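4. What Families Told Us About the Third Row

We came to this part of the study expecting it to be the shortest, and it grew into the longest, mostly because the drivers had so much to say. When you ask people about fuel use they give you a number and move on. When you ask them who sits in the back of the car, and how that person feels about it, you had better have a fresh page ready. We are grateful to all 60 households for their patience, and for letting us ride along on errands that must have felt rather crowded with a researcher folded into the spare seat.

4.1 Getting in and out

Every household kept a simple trip diary through the month of May, noting who sat where and whether anyone had complained. We had left a wide margin for remarks, and it was a pleasure to see how many people used it. The most common remark by far had to do with climbing in. Parents of children under five told us that the second-row seat, once a child seat was strapped to it, might as well have been bolted shut, so that older brothers and sisters went in through the tailgate or over the top of the front console. Grandparents, when they rode along, were nearly always given the front passenger seat, and the parent who would have sat there moved to the rear.

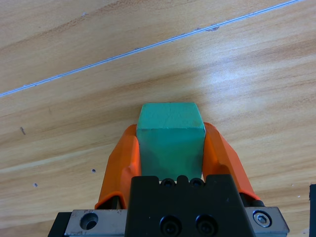 Drivers who owned a car with a sliding second row were happier on this point, though less so than we had guessed from the short survey. The slide helped when the seat was empty. With a child seat in place it was hardly used at all, and several drivers had never found the lever. Amber Stockdale, who carried out most of the ride-alongs, wrote in her notes that she had shown the lever to three owners who had been driving the same car for years, and that all three were delighted.

4.2 Noise and conversation

The second theme was one we had not planned to study. Families like to talk in the car, and the third row is a hard place to be heard from. We had set up our sound readings to compare road surfaces on the Whitlock loop, a mix of smooth highway and patched county road, and it was only on going back through the diaries that we saw how often people mentioned shouting. A child in the back row asks a question, the driver asks for it again, and somewhere around the third try a brother in the middle row takes over as messenger (not always a faithful one!).

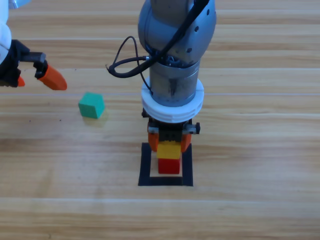 On the smoother stretch the difference between the front and rear seats was small enough that most people paid it no mind. On the patched road it was plain to everybody, and 17 of the households said they turned the radio off altogether so that the back row could join in. We would gently suggest that anyone rating a family car for quietness spend some time in the last row as well as the first, with the car loaded the way a family would load it.

4.3 Cargo and the folded seat

It will surprise very few readers that the third row spends a good part of its life lying flat. What interested us was how people decided. Some folded it on the day they brought the car home and raised it only for visitors. Others kept it up all week and then wrestled with it in the parking lot of a garden store, groceries on the pavement and a stroller rolling gently away. Split seats eased the trouble a great deal, and those who had them spoke of them with real fondness.
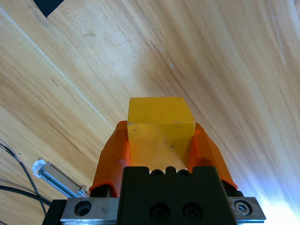
Head restraints came up again and again in this connection. In the older cars they had to be pulled out before the seat would fold, and once out they tended to live in the garage. We found this worrying, as the seat was later raised and used without them, and we brought it up with each of the owners at the closing interview. Most had simply forgotten, and thanked us for the reminder.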